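Two nights in Flarkau (and why I'd go back in January)

2025-08-16

So we finally made it to Flarkau! I've been banging on about this trip to anyone who'd listen, and when a cheap fare popped up I booked it before I'd even asked for the time off. Aoife came along, mostly for the food, and she planned every meal like a military operation.

First stop was the old harbour, where the ferries used to come in. It's all cafés and bike hire now, but the fish market is still going at the far end and you should get there early. We had smoked trout rolls sitting on the sea wall (no chairs, bring a jumper) and they were easily the best thing I ate before noon all trip. There's a stall called Rezende that does little custard tarts with burnt edges. Get the burnt ones. Aoife disagrees with me on this and she's wrong.

From there you can walk up to the lookout. The sign at the bottom says 1199 steps, and my knees have no reason to doubt it. You come out above the rooftops with the whole bay in front of you, and there's a tap for your water bottle and a lovely long bench in the shade. Going down the back way through the gardens is much kinder on the legs — look for the green gate past the chapel.

The Zendach Museum was my favourite surprise. I'd expected a room of dusty maps, but it's a proper rambling old house with a clockmaker's workshop upstairs and a courtyard where they put on free music. The oldest piece is a prayer book from 1471, kept in a very dim little room, and the woman at the desk was so keen to talk about it that we missed our lunch booking. Worth it! They let us have the table at Duvetti an hour later anyway, and the mushroom dumplings were still on.

If you've got kids with you, skip the museum and do the tram to the beach. It rattles, it's slow, and the driver lets the little ones ring the bell. The water was freezing but there's a paddling pool behind the surf club that's a fair bit warmer.
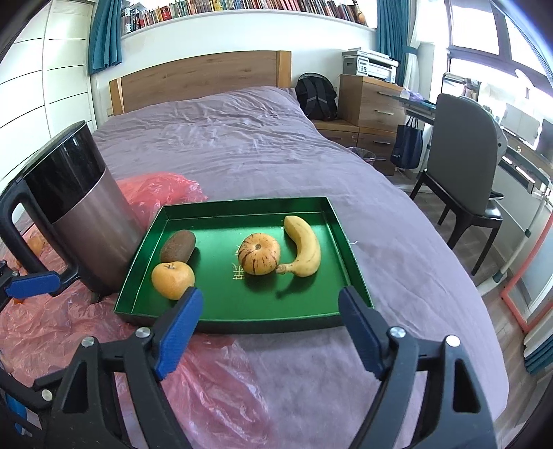
Do you need a car in Flarkau?
We got by on trams and our own feet, and parking near the harbour looked like a nightmare.

We ran out of time for the night market, which I'm still cross about. Lakmal Roy left me a comment on my last post saying the winter one is better, with lanterns all the way down the hill and hot chestnuts, so now I'm eyeing off fares for January. Aoife has already started a list of places to eat. It's two pages long.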